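Teaching the Arms by Hand and by Remote: Frequently Asked Questions

By Noreen Khokhar
January

Who is this page for?

Anyone booked to record demonstrations on the Kinnear arms at the Jolotthorpe site, and anyone at Brerkano who uses the recordings later. It replaces the old sheet that was taped inside the lab door. If you find a copy of that sheet, please throw it out, as the file naming in it is wrong.

What is a demonstration?

One complete run of a task with a person in control. The robot's joint positions, the gripper opening and the camera views are saved together from start to stop. A model is later trained on many of these runs. A single run teaches it very little, so most tasks are recorded over several sessions and by more than one operator.

What is the difference between hand guiding and remote control?

In hand guiding you hold the arm by the wrist and move it yourself. The motors go slack enough to follow you. In remote control you stand at the operator station and the arm copies the motion of the controllers in your hands.

Which one should I use?

The task sheet says. As a general rule, hand guiding is used for short moves with one arm, such as opening a drawer or placing a part in a tray. Cloth tasks are always recorded by remote control. Your own hands and sleeves get into the camera views when you guide the arm, and with cloth that spoils too much of the run.

Do I need experience?

No. Everyone does a practice session first, and nothing from it goes into the training set. People who play video games tend to pick up the controllers faster, but the difference is gone by the second session.

How many runs are needed for one task?

It depends on the task. The drawer task was closed at 286 accepted runs. Towel folding stands at 298 and is still open. Faisal Rana would like 1,000 for anything involving cloth, and the schedule has been drawn up on that basis.

How long is a session?

Two hours, with a break in the middle. You may stop sooner. Tired operators make jerky runs, and those get thrown out at review anyway.

Does a mistake ruin the run?

Usually not. If you miss a grasp, open the gripper, back off and try again in the same run. The model needs to see recoveries. Stop and discard the run only if

- something falls off the table
- the arm faults or the emergency stop is pressed
- someone walks between the camera and the table
- you forgot to reset the items before starting

Should I move slowly?

Move at a speed you can keep up. Very slow runs are a problem because the model learns to hesitate in the same places you did. If you need to think, do it before you press record.

How are bad runs sorted out?

Every run is marked by the operator as good, usable or discard. Faisal then watches the good and usable ones at double speed in Planbridge and can change the mark. You will see his changes the next day. If you disagree with one, write a note on the run and he will look at it again.

What should I do about lag?

A short delay between your hand and the arm is normal. If it gets long enough that you are waiting for the arm to catch up, stop and restart the station. Don't try to work through it. Runs with heavy lag look fine on screen but the timing in the file is off.

What makes towel folding hard to teach?

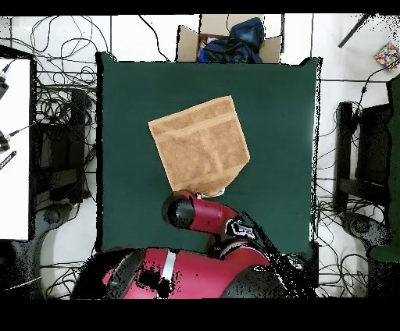 Towel folding gives new operators the most trouble at the last fold. The gripper has to come in low, close to the tabletop, and take hold of the cloth without dragging the layers that are already in place. With the tan towel on the green table, look at the lower right corner, where the cloth is turned and creased right at the gripper. Creases like that are worth watching for. If the corner is bunched, let go, move back a little and approach again with the gripper flatter to the table. A small crease in the finished fold is acceptable and the run can still be marked good.

Does the towel have to be square to the table?

No. Please vary the angle from run to run. Early on, all of us lined the towel up neatly every time, and the trained model failed as soon as it was turned. The same goes for where on the table you start.

Can I straighten the towel by hand partway through?

No. Once recording has started, only the robot touches the cloth. Between runs you can shake it out and lay it down however you like.

Can I bring a towel from home?

Ask first. Plain ones are generally fine. We have 9 in the set now and would like more variety in thickness.

Where do the files go?

They upload to Planbridge when you close the session. Leave the station on until the bar is full. If the upload fails, do not record again under the same session name. Start a new one and tell me, and I will move the first batch across by hand.

Who do I contact?

For bookings, practice sessions and file problems, Noreen Khokhar. For questions about marks or about which tasks are coming next, Faisal Rana. Bookings for the following week close on Tuesday at noon.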